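Ranix de Skestholm : compte rendu d'évaluation du bras de manipulation

19 décembre 2019

Dans le cadre du suivi des équipements d'assistance domestique que ce blog assure depuis le mois d'avril, il a été procédé à l'examen du bras Ranix, proposé par la société Skestholm au prix de 2184 euros hors taxes. L'offre comprend le bras, sa pince et une licence du logiciel Kelon, valable 11 mois.

L'installation demande 60 minutes. La notice, traduite de façon satisfaisante, passe toutefois trop rapidement sur le réglage de l'effort de serrage – point sur lequel le service technique a répondu par courrier sous trois jours. L'évaluation a porté sur la préhension de couverts et de vaisselle légère, placés sur deux tables voisines.
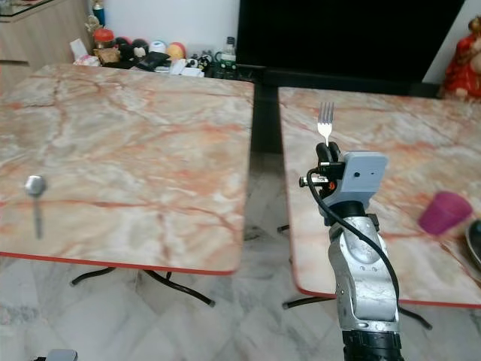 Le bras tenant une fourchette à la verticale, dents vers le haut ; une cuillère est posée sur la table de gauche.

Les couverts métalliques constituent un exercice exigeant, leur manche étroit laissant peu de surface aux doigts de la pince. Le Ranix s'en acquitte correctement, à condition que l'approche soit lente. Les gobelets en plastique appellent davantage de réserves : le serrage par défaut est trop élevé et doit être réduit manuellement dans Kelon.

Le modèle concurrent Mushi, examiné précédemment, offrait une interface plus claire pour une portée moindre. L'acquisition du Ranix peut être recommandée aux utilisateurs disposant déjà d'une pratique de ce type de matériel. Les conditions de renouvellement de la licence n'ont pas été communiquées à ce jour.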